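About Grerklow

Welcome, and thank you for stopping by! Grerklow is a small training school and workshop where people learn to work safely and sensibly alongside robot arms, mostly in the business of taking old electronics apart. Our students come to us from repair shops, recycling yards, community colleges and a fair number of kitchen tables, and what they have in common is that somebody has handed them (or is about to hand them) a machine and a thin manual, and they would like to know what good practice looks like before they switch anything on.

We got started because Golnar Heydari and Hooman Zarei were both working at Burnus, a refurbishing shop that had bought its first arm and then found that its safety rules were written for a bench with a person at it and nothing else. The two of them spent most of a winter writing new ones. They wrote them in the evenings, tried them out in the mornings, and crossed out a good half of what they had put down. When other shops began asking for copies, they kept mailing them out, and after a while it seemed friendlier to invite people over and go through the pages together. That became our first class, which had more chairs than students, and we still have the chairs.

The pages grew into what we call the Bench Book. It now holds 63 rules, each on its own sheet, with a space at the bottom for notes from the people who have to live with it. Some of the rules are very plain. Power is disconnected before a case is opened. The stop button is within reach of whoever has their hands in the work, and that person is the only one who may say "ready." Loose sleeves are rolled, rings come off, and a cable that could snag on a gripper is moved aside first. Others take longer to explain, such as how slowly an arm should travel when a hand is nearby, or who signs the log when a task passes from a person to the machine and back again.

We teach nearly all of this on desktop computers, and we're very fond of them for the purpose. They open up nicely, they come with plenty of wiring to respect, and there are delicate places where a careless touch costs you the part. An uncovered processor socket is the one that makes our new students hold their breath! Our rule there is that nothing passes over the open socket, whether tool, finger or gripper, unless the job is the socket itself.

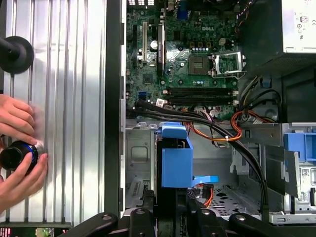
Simin Asadi wrote to us after finishing the course that she had expected the rules to slow her shop down, and that for the first month they did. What changed her mind, she said, was the handoff rule, because before it her crew had two different ideas of what "clear" meant and had been getting by on luck. She also told us the chapter on labeling is too long, and she's right, and Mahsa is working on it.

Mahsa Salehi looks after the Bench Book these days. She reads every note that comes back, and they come back in all conditions, some of them with coffee on them. Twice a year she gathers up the suggestions and we sit down as a staff to argue them through, with soup. A rule can be changed by anyone who can show us a better one at the bench, students included. A rule can also be dropped, and we've learned to be glad when that happens, as a shorter book gets read more often.

Setareh Rezaei runs our classes and will most likely be the person who answers when you call. She keeps the groups small, with 2 instructors in the room at all times, one teaching and one doing nothing but watching the machines. She also keeps the near-miss log, which stands at 3,323 entries from our own benches and from the shops that share theirs with us. Most are tiny things, a dropped screw or an arm that started before somebody had quite stepped back, and we treasure them all the same. No names go in the log and no one has ever been scolded over it.

Our introductory course starts fresh every June, and the advanced course, Pranditz, follows for those who'll be writing rules for their own workplaces. We also make visits. If you already have a robot and a stack of rules that don't quite fit it, we would be delighted to come and read them with you, and you're welcome to a copy of the Bench Book whether or not you ever take a class. Please call in the morning if you can, before the benches get noisy.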